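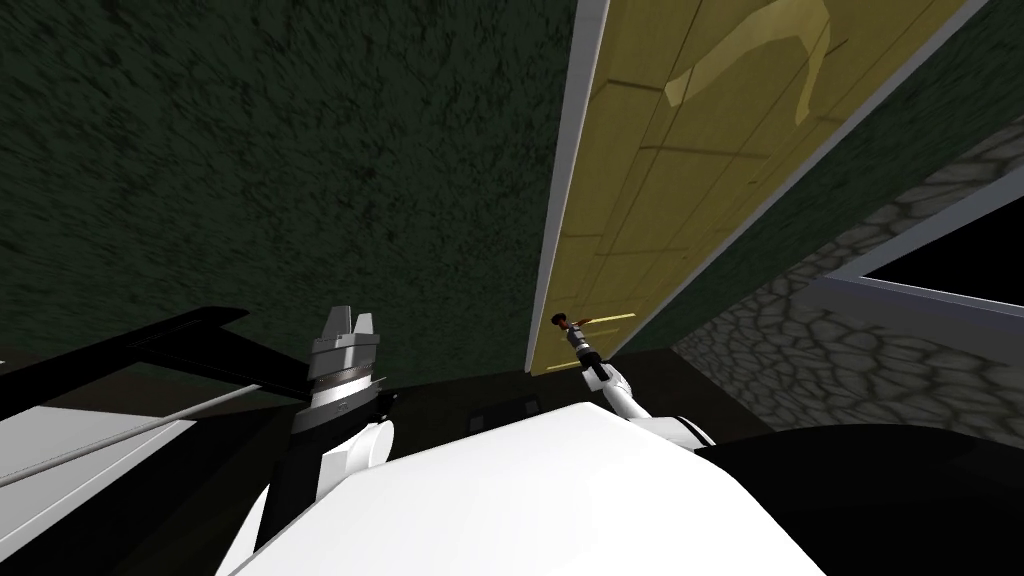
Get there before nine or forget about parking, Ekaette Bashir told me the night before, and bring your own mug. I did the second and not the first, and ended up leaving the car by the river bridge and pushing my bike up the hill into Jallholm.

The Briggs roastery holds its open day once a year, on a Friday in October, and it falls the day before the Sosex ride. That is why half the people in line were wearing cleats. The ride had 300 places this year and all of them were gone by the end of summer.

The tour is free and takes less than an hour. Rehema Kombo led our group. We started in the green bean store, where sacks are stacked on pallets and each one has a chalk number. Last month the roastery put 3942 pounds of coffee through, and 3159 of those went out as a blend called Grallo, which most of the cafes along the route serve. The rest was single origin, sold by the bag.

The roaster runs at a steady pace and a batch was due out while we were there. Kombo had us listen for the first crack, which sounds like popcorn in another room. Then she dropped the beans into the cooling tray and we all moved in closer. It was loud, and I missed most of what she said about airflow.

After that came a tasting at a long counter with 2 coffees, the Grallo and a lighter one from Ethiopia. I preferred the Grallo. It is heavier and holds up to milk. Most of the group went the other way.
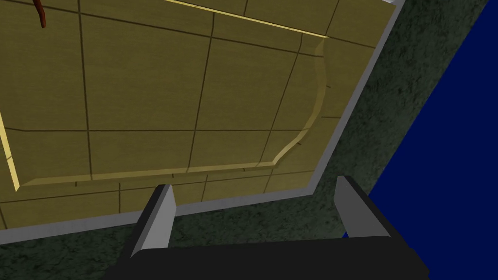

Can you buy beans on the day? They sell them at the front counter from ten until they close at three, whole or ground, and the line is shortest during the tours.

Femi Fashola was fixing brakes in the yard for anyone who asked, and there was a table with banana bread and egg rolls. The egg rolls went early. Bike racks are along the back fence, so bring a lock. The restroom is across the yard and there is only the one.

I rode part of the Sosex route that afternoon, out to the dam and back. The first climb has fresh gravel on the inside of the second bend, and the water tap at the picnic area is shut off for the season. Fill up in town before you leave.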